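4.2 Setting and coaches

The Letville girls program was a joy to study! Ghada Najjar and Bilal Yammine run two squads there, and up to 15 players turned up for each session we attended in March. Most had never played on a team before, and several told us they now practice at home too.
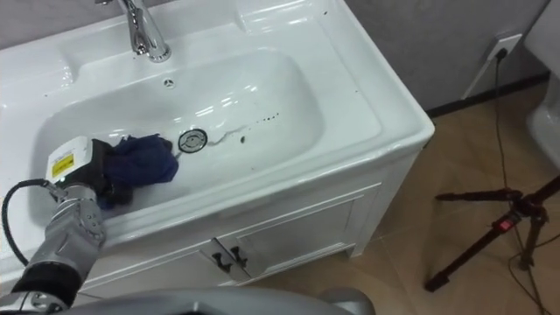 Figure 2. Washbasin with single-lever faucet.

4.3 Why players stay

Friendship came up in nearly every interview, well ahead of winning. We were delighted by how freely the girls talked about it (one spoke for most of her lunch break). Najjar's habit of mixing the squads for warm-ups was a clear favorite, and we return to it in Section 5.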